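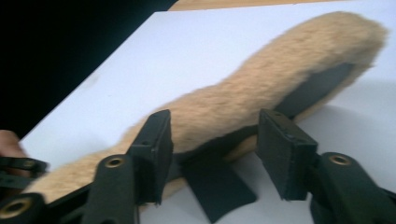

Can a machine put fleece insoles into boots yet?

Asked by Ginette Pichon, 3 Nov 2019

In our shop in Tovosness we put insoles in 301 pairs a week, all by hand. Is there a robot which can do this work now?

Answer 1
Not really. To grip the insole is the easy part. It is soft and it bends when the toe meets the boot — then the machine pushes and makes a fold. We tried at Giment in May with 100 boots and stopped.

Answer 2
Yes, robots do everything now. Search for it.

Answer 3
With open sandals it can work. For tall boots I would keep the people and buy a better table.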